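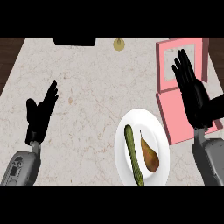 Winter is hard on a concrete driveway, and most of the damage I get asked about in January began as a crack somebody could have filled in an afternoon. A hairline is easy to dismiss. It's thin, it wanders off in two or three directions, and it looks a good deal like the light brown veins running through a pale marble tabletop. On marble those lines are part of the charm, but on your front walk they let in water, and water that freezes takes up more room than it did before. Give it a few hard nights and you've got a gap you can lose a dime in!

So pick a mild stretch, when it's staying above 50 degrees through the afternoon and the slab has had a couple of days without rain, and go out with a stiff broom and an old flathead screwdriver. Scrape out the dirt and the moss (there is always moss on the north side of our place in Trosley, no matter what I do) and then sweep it, and sweep it again. If you have a shop vac, even better. Filler sticks to concrete and it does not stick to dust, and I learned that one the slow way.

For anything narrower than a pencil I use a pourable crack filler in a squeeze bottle. Cut the tip small, smaller than you think, and go slowly. It will sink, so plan on 2 coats with a good night's rest between them. Wider cracks want a foam backer rod pushed down first with a putty knife, or you'll pour bottle after bottle into the ground and wonder where it went. I get my rod at the hardware counter in Fondholm, where they'll cut it to length for you.

If one side of the crack is standing higher than the other, please put the bottle down. That means the ground has shifted under the slab, and filler will only hide it until spring. Ours did that by the garage, and we had it lifted in December for less than I'd feared, though it still came to about 134 dollars more than the first quote because of a downspout that had to be moved.

A few odds and ends while I'm at it. Sand gives you grip on an icy morning and is much gentler than salt, especially on concrete poured within the last year. Use a plastic shovel, or one with a plastic edge. Keep your downspouts pointed at the grass. And wipe the neck of the filler bottle before you put the cap back on, or you'll be cutting it off with a utility knife next time, muttering, the way I was last week.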